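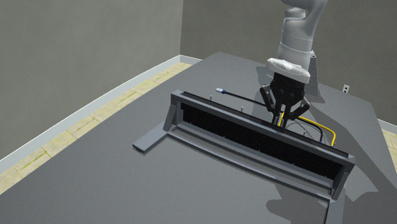
I've been trying to get this interview for ages, so when the woman who runs the little phone company up in Prandmont finally said "sure, come by, bring pie," I was in the car in no time (with pie -- peach).

Isix is one of those tiny local outfits you figure must have been swallowed up years ago. It serves Prandmont and the farms out toward Calado, 1,150 lines in all, and she has worked there since she was nineteen. She started out opening the mail. Now she runs the place, and she still opens the mail.

I asked what the job was like back then and she laughed at me. "Loud! The switching room was all clicks. You could tell when school let out because the whole wall started chattering. I'd be eating my sandwich and think, well, there go the kids."

We sat in her kitchen for most of the afternoon, and I filled up my notebook and then the back of her electric bill. She's a great talker. She told me about the ice storm that took down the line to Calado, and how the crew slept on the floor of the Grange hall and got fed so much ham that one of them still won't touch it. She told me about party lines, which her grandmother loved and her mother hated. "My grandmother knew every pregnancy in the valley before the husbands did," she said.

Then we got to the part I'd really come for, the old phone books. Isix still prints one every October, and I wanted to know why.
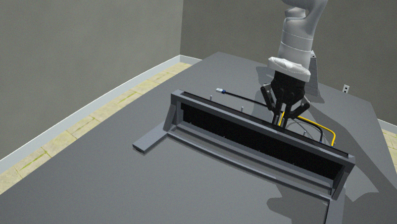

Does anybody still use a printed phone book?

"More than you'd think," she said. "The older folks do, and anybody whose cell doesn't work in the hollow, which is most of the hollow. We print 3,000 and I get calls if they're late. Cross ones."

The extra copies go to the diner, the feed store, the campground and the church basements. She does the cover herself, and it's always a local picture. One year it was a prize heifer, and people cut the cover off and framed it -- I've seen one in the barber shop! The yellow pages in back have shrunk down to 2 sheets, but the page of handy numbers up front keeps growing. Pie orders are on there. So is the man who gets bats out of attics.

I asked if she'd ever had an offer to sell. She had, from a bigger company over in Drarnosar, and she took the meeting. "They were nice enough. They had a fruit tray. But they wanted to close the counter, and I've got people who come in and pay me in cash and tell me about their knees. Where are they supposed to go?"

She turned them down and drove home, and she says she didn't sleep much that week. Money is tight some years. She worries about poles, mostly, and what it costs to set a new one.

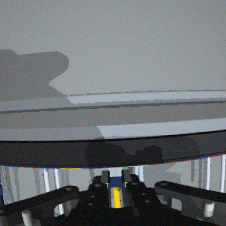
What she'd like to do next

She wants to put the old books out where people can look through them. They're in her hall closet right now, going back to when the whole directory was a folded card, and she let me sit on the floor and read them until my foot fell asleep. I found my great-aunt's number. It had three digits.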